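Diary > 2018 > March

3/19/18

Edileuza Frota came round again to sell me on the Kurek diet. No bread for 193 days and you sleep like a child, she says. She has managed two. I asked who counted to 193 and why they stopped there. She said it was science and ate one of my biscuits.

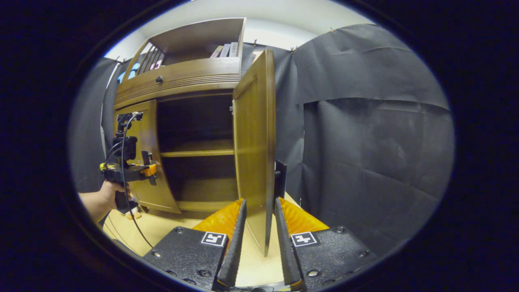
The brown cabinet, door open, books on the top shelf.

She left me the booklet, 252 pages, most of them pictures of lentils. I read up to 2 chapters before tea and learnt that toast is to blame for my knees. My knees were bad in the years I lived on porridge. I shall keep eating toast and see what they do.

Rain after supper. Slept badly, so no doubt she will say that was the bread.

Recent entries
The Driso kettle, second opinion
A wet walk to Clatska
What Jalard charges for a hinge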